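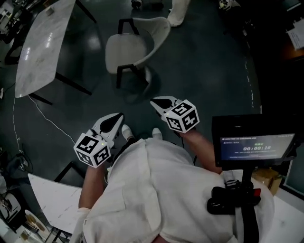 Sunday, notebook, a bit before lunch

OK, budget. I keep saying I'll write this down and then I don't, so I'm doing it now while the numbers are still in my head (and while the coffee's still warm).

We have 2540 left for the hand-held gripper kit through the end of August. The Skurkaser quote for a second pair came back at 1084, shipping included, and I was braced for a lot worse! Spare jaw pads are extra. Elport wants 346 for what looks to me like the same pads, plus a small bag of screws, and I'm not paying that until I've asked them for the half-size pack.

So do we buy the second pair? I go back and forth. With one pair, one person collects and everybody else waits around, and if a jaw cracks we lose the whole day. With two we could run both shifts of the Abdella work side by side - but then we also need another screen, another strap and another body mount, and the quote has none of those on it. I'd guess some 3 weeks for delivery too, so if we want them for the living room tasks the order has to go in soon.

Things I keep forgetting to put on the list: printed markers for the cubes (matte, please, the glossy batch was a pain), longer charging cables, a proper padded case. The old case has a broken latch and I've been closing it with tape since spring.

Pekgate offered a rental. I like the idea for a month, less for the whole project, and their deposit terms made my head hurt. Will call them again and ask if the rent counts toward buying.

Leaning yes on Skurkaser, pads later, case now. If anyone reading this has a strong feeling about the rental, write it in the margin before I send the order form. Also we're out of the wide Velcro again.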